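Last updated: 1 November

Belon and Batora have agreed to reopen their border crossing at Gough, which was closed in July after a dispute over patrols.

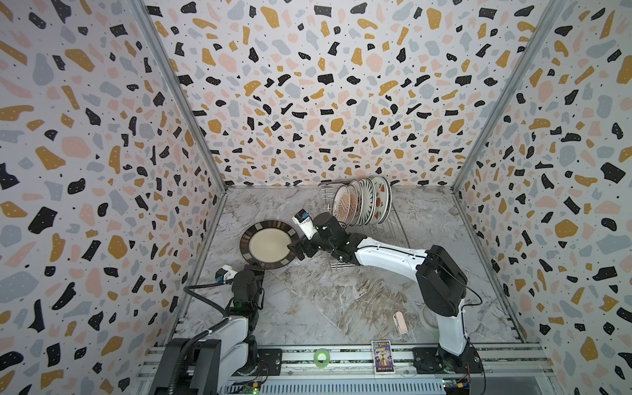
Photo: Yesenia Chávez

The defence ministers of both countries signed the text in Tuton after two days of talks. Each side will withdraw 404 soldiers from the river zone. 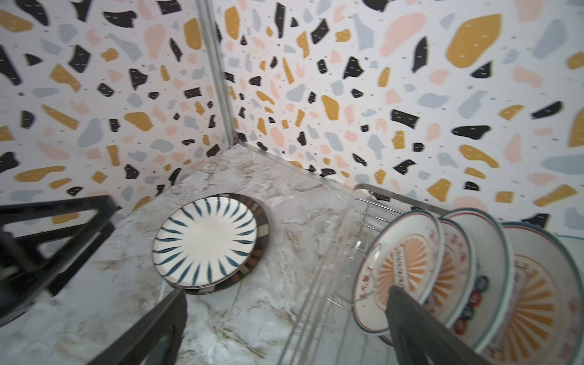 Almost 998 families live near the crossing, and many have relatives on the other bank.

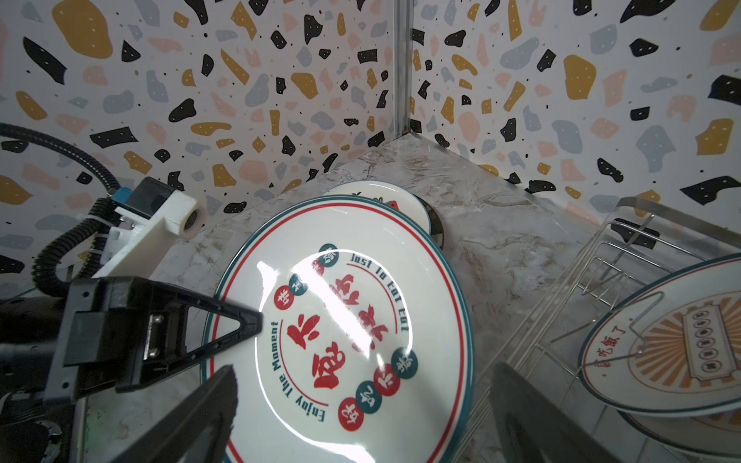 The parliament of Batora must still approve the agreement. The opposition wants 19 changes to it.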